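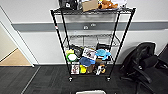
Figure 4. Fernell wire shelving unit on casters, loaded top and bottom, middle shelf empty.

Section 3: Placing and loading the unit

Read this section after the shelves have been clipped to the posts. Tools are no longer needed.

1. Roll the empty unit to its place. Push it by two posts at waist height, never by a shelf.

2. Leave a gap behind the unit if there is an outlet on the wall. Plugs and cords must not be pinched between the wall and the wire.

3. Check that all casters touch the floor. If the unit rocks, go back to Section 2 and reseat the shelf on the high side.

4. Load the bottom shelf first. Boxes, bowls and other hard items go here. Tall items can lean against the back.

5. Load the top shelf last. Keep it to bags, soft toys and cartons that you can lift down with one hand.

6. The middle shelf may be left empty or moved to another height. See Section 5, "Changing shelf height."

Maximum load, spread evenly: 60 lb per shelf. Do not exceed 167 lb for the whole unit on casters.

CAUTION: Do not let children climb the shelves or ride on the unit.

CAUTION: Unload the top shelf before moving the unit over a door sill or the edge of a rug.

Note: Small items can tip or slip through the wire grid. Lirkum shelf liners (sold separately) fit all three levels. Trim with scissors if needed.

Note: Wipe the wire with a damp cloth and dry it right away. Do not use scouring pads.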